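Ticket 159: Front office desktop restarts under load
Location: Brondgate office, accounts desk
Status: Closed
Closed on: 15 May 2021

Reported problem

User says the desktop restarts without warning when the month-end report is run. No blue screen and no error message. The screen goes black and the machine comes back to the login prompt. It first happened in April and has gotten more frequent. Email and web browsing are fine for hours at a time.

The report is built in Pisus, which loads the whole ledger at once and pushes the processor hard for several minutes. The user has been saving to the Durby share before each run, so no data has been lost.

Checked before opening the machine

Event log has Kernel-Power 41 entries and nothing useful before them. No dump files. Automatic restart on system failure was already turned off, so a normal crash would have stayed on screen. Disk check clean. Swapped the power strip and wall outlet. Same result.

Ran the report with the temperature monitor open. Temperatures climbed but stayed under the limit. The restart came while the customer totals were being calculated.

Case opened, power cord out, power button held down to drain what was left. The board is the original green one. Reseated the memory and the 24-pin power connector.
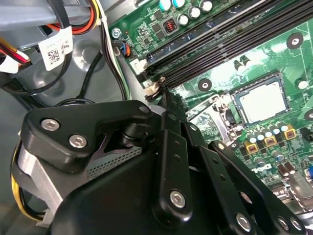 Memory test

Ran the built-in memory test overnight with both modules installed. No errors. Ran it again with one module at a time, then swapped slots. No errors in any combination. Put both modules back where they started and ran the report. It restarted again, a little sooner than before.

Memory is ruled out as far as I can rule it out with this test.

Processor and socket

Took the cooler off. The old paste was dry and had pulled away on one side. Cleaned it with alcohol and lint-free wipes, then lifted the processor out and set it in a tray.

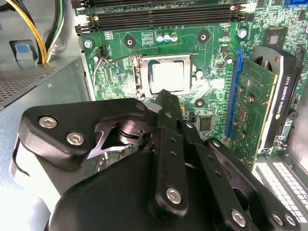
The restart log the user kept was more help than the event viewer. It has the time, what was open, and which customer record was on screen. Three of the entries name the Đặng account, which has the longest history in the ledger, so for a while this looked like a bad record in Pisus. I ran that account alone on a spare machine and it finished normally. That left the hardware, and with the socket open inside its metal retention frame I went over the contacts with a flashlight and a magnifier. None looked bent to me. Put the processor back, new paste, cooler tightened in a cross pattern.

Result: temperatures lower under load, but the machine still restarted during the report. The paste needed doing anyway. It was not the cause.

Power supply

Left this for last because the unit tested fine on the plug-in tester. That tester puts almost no load on it, so a pass does not mean much. Borrowed a known good 500 watt unit from the stock shelf and connected it with the case still open and the old unit left in place.

Ran the report 2 times back to back. Both finished. Ran a processor stress test over lunch. No restart.
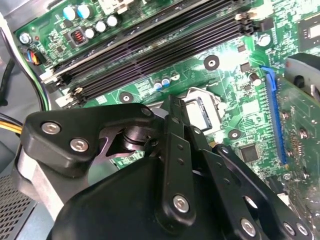
Fix

Removed the old power supply and mounted the replacement. Routed the cables away from the cooler fan and closed the case. Old unit tagged as bad and put in the recycling bin.

Follow-up

User ran the full month-end report with no restart. Asked them to keep the log going through one more closing. Stock shelf is short one power supply, reorder sent. If the restarts come back, open a new ticket and reference this one. Next thing to try would be the board itself.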